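# The trouble with teaching by hand

Kalliopi Tsolakis has heard the pitch before. You give people a gripper to hold, let them do ordinary jobs with it, record everything, and train a robot on the results. No costly arm, no clumsy joystick. The Skurnent method, as her group calls it, follows that recipe, and its headline result is a model trained on 2,421 recordings.

It is a tempting number. I spent an afternoon with the group in March and came away less sure what it buys.

The idea itself is sound enough. A person with a gripper in each hand works far faster than one steering a machine from across the room, and the recordings pick up small habits of touch that are hard to write down as rules. Lalit Srivastava, who runs the training side, showed me a plot in which errors fall as the recordings pile up. The line drops steeply, then goes nearly flat. He put that down to the tasks being easy. I wondered whether it was the rooms being few.

There were two of them. Both were used for training and both were used for testing, with objects moved between runs. Srivastava calls this "held-out placement", and it is a fair test of something – I just don't think it is a test of what the paper's title promises.

Ok-hee Maeng, who did much of the recording, was more open about the limits. People get tired, she told me, and tired people take short cuts. They tilt a wrist to save effort in ways no arm bolted to a base could copy. The group throws out such recordings, but the paper doesn't say how many, and when I asked I was told the figure was being checked.

Then there is the matter of keeping track of the hands. The printed marker on top of a gripper has to be seen clearly to be of use, and two people working at close quarters can easily get in its way.
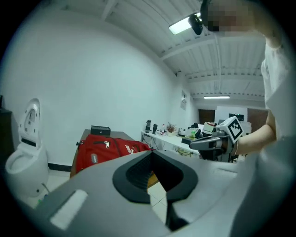 ## What would change my mind

A third room, for a start, picked by somebody outside the group. Eun-seong Ryu, who has tried to repeat the work at Ninura, would also like the rejected recordings released along with the good ones. Tsolakis says she has no objection in principle. Srivastava wants to wait for the next version of the model.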